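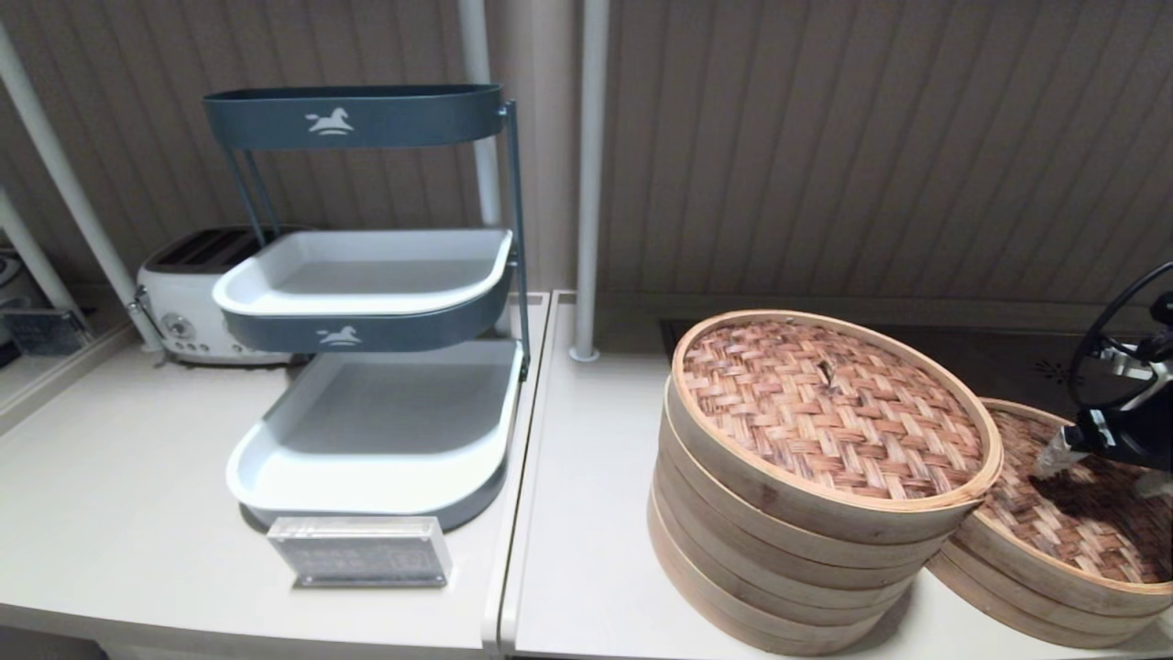 Susside Tenants' Newsletter Team

May 10, 2022

Khoa Lý has moved house eight times in 15 years and would like it known that only two of those were his idea. He has lived in Susside since October and still has a box marked IMPORTANT that he refuses to open. "If it was important I'd have needed it," he says. "I think it's cables."

We asked him to talk about moving because he has become the person the building asks. It started when the couple in the flat above got their deposit back in full after a word with him on the stairs. Since then he gets notes under his door.

His first rule is to draw up the kitchen before you pack it. Most people start there, he says, and then live on toast for a week. He does the books, the winter coats and the spare room, and leaves the kitchen until the last night. "You can sleep on a floor. You can't make soup in a shoe."
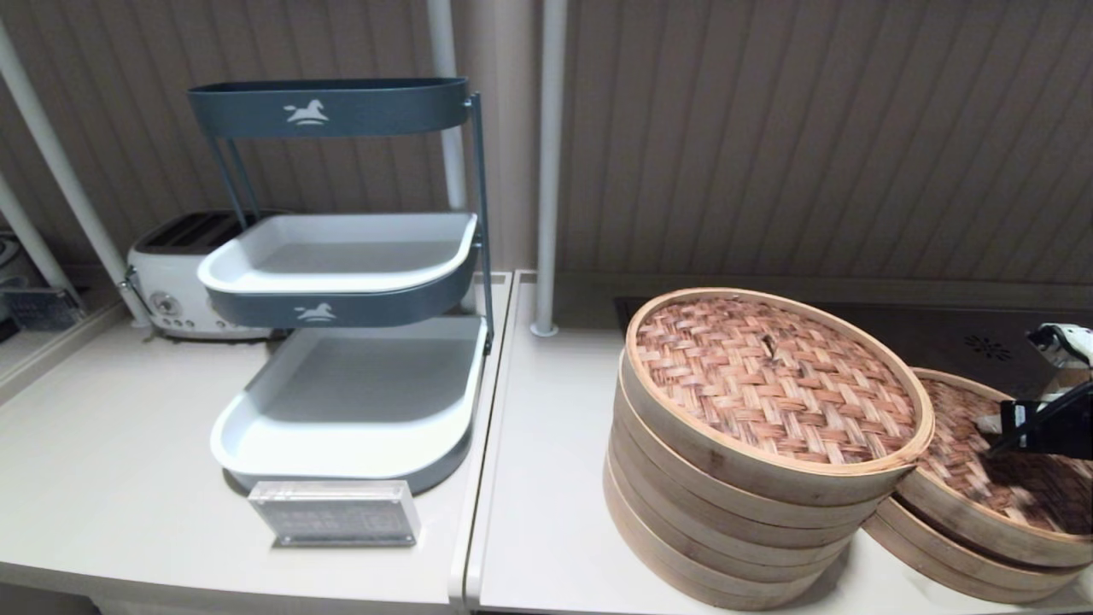 Counter storage: a three-tier rack with a toaster behind it.

On landlords he is careful, up to a point. His worst was on Avon Street, a man who charged him $124 for "general air." Lý wrote back asking for the air to be itemized. It took seven letters and he got the money, less the cost of stamps, which he still brings up.

"Write everything down on the day you get the keys," he says. "Every scratch. They'll tell you it's fussy. Then in two years they'll come round with a flashlight and you'll see who's fussy."

He doesn't care for moving companies, having once used a firm called Casero that delivered his bed to a dentist. The dentist was very nice about it. These days he hires a van and pays his friends in noodles, a rate that hasn't gone up since his second move. One of them has asked to renegotiate.

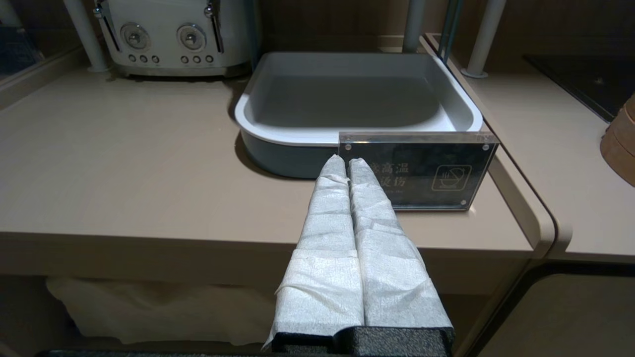 What about getting rid of things? He sighs. He owns three irons and doesn't iron. There is a lamp he has disliked at five addresses. His mother gave it to him, and she visits, so it travels. The cat, Shim, came with the fourth apartment and was never mentioned in the lease. "I checked. I wasn't going to bring it up."

The hardest part, he says, is the first evening, when the van has gone and you can't find a light switch in the dark. He used to unpack until midnight. Now he makes the bed, feeds Shim and goes out to look for the nearest place that sells bread.

Is he staying this time? The lease runs another year and he likes the bus. He has even put up a shelf, with permission, in writing. He keeps the letter in the box with the cables, or he will when he opens it.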